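The long way round to a plant stand

I'd been in Drendgate for less than an hour when Zainab Abubakar put a bag of pipe bits in my hand and asked if I could build a plant stand. I could, more or less, after losing one bit under a chair. Her students have spent since December trying to get a pair of robot arms to do the same job, and it's an awful lot harder when you have to explain what 'push' means.

The project is called Felitora, and it belongs to five students (plus Zainab, who teaches them and makes the tea). When I visited in August 2021 they were getting ready for the Brimeo challenge, where every team gets the same flat-pack kit and has to put it together without a human finger touching it.

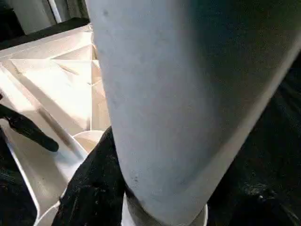
Liya Nigatu looks after what she calls the fiddly end – the grippers, the wrist cameras and all the cable that goes with them. She showed me her log of practice runs, 2,585 of them at the last entry, and plenty have just one word in the notes column. I can't repeat most of them in a family magazine! 'Slipped' is the polite one.

What surprised me was how much they argue about grip. Kayode Uzor likes to squeeze hard and get on with it. Nele Hermans would go gently and have another try if the pole goes in crooked, and she has the patience for it too, having once sat through 100 runs in a weekend with a flask of soup. They've tried it both ways and they're still arguing.

A pole and a fitting need two hands, one to hold and one to push, and the arms have to agree on where the middle is. When they don't, you hear a horrible little creak and everybody in the room says 'stop' at once (me included, by the afternoon).

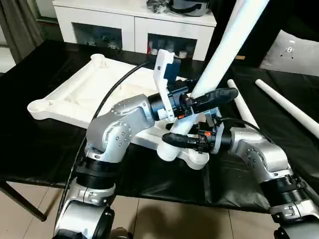 What happens next

The winning team gets £4,000, and Liya already has a shopping list. Kayode wants new gripper pads, Nele wants a second kit so they can stop wearing out the first. Zainab would like her table back.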